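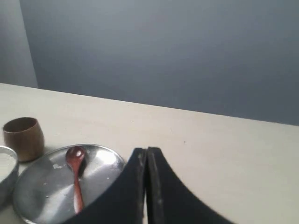
Paltby House Shared Kitchen
Inspection Checklist 3: Tables, Tableware and Utensils
Completed by: Piret Eglītis
Reviewed by: Declan Phelan
Period: July
Room reference: 432

Mark each item Pass, Action or Not Applicable. Comments are required for every item marked Action.

1. Tabletop surface free of chips, cracks and lifting edges
Pass. Light cream top in serviceable condition.

2. Wall behind table free of splashes, flaking paint and mold
Pass. Gray-blue wall to be included in the next scheduled wash-down.

3. Metal plates clean and free of food residue
Action. Small white crumbs or specks on the round stainless steel plate, with white residue concentrated in one area. Plate to be washed, rinsed and inspected again before use.

4. Metal plates free of dents and sharp rims
Pass. Raised rim checked by hand after removal from the table.

5. Wooden utensils free of splits, splinters and rough grain
Pass. Reddish-brown spoon checked along the bowl and handle. To be washed separately by hand and dried upright. Wooden utensils must not be left to soak.

6. Utensils stored off used tableware
Action. Wooden spoon found lying on the plate described in item 3. Residents to be reminded that utensils are returned to the rack after washing.

7. Cups free of chips and cracks
Pass. Small brown cup examined at the lip and base.

8. Table cleared between sittings
Action. Plate, spoon and cup to be removed and the table wiped down with the approved cleaner. Allow 30 minutes before the next sitting.

9. Cleaning supplies labeled and stored away from food
Pass. Lorcan Heffernan has replaced the worn label on the lower cupboard.

10. Previous actions closed
Pass. Work order 1661 (loose table foot) signed off by Darcy Maihi.

Overall result: Pass with actions. Items 3, 6 and 8 to be closed by the kitchen supervisor and initialed on the reverse of this sheet. The completed checklist is to be retained in the kitchen file.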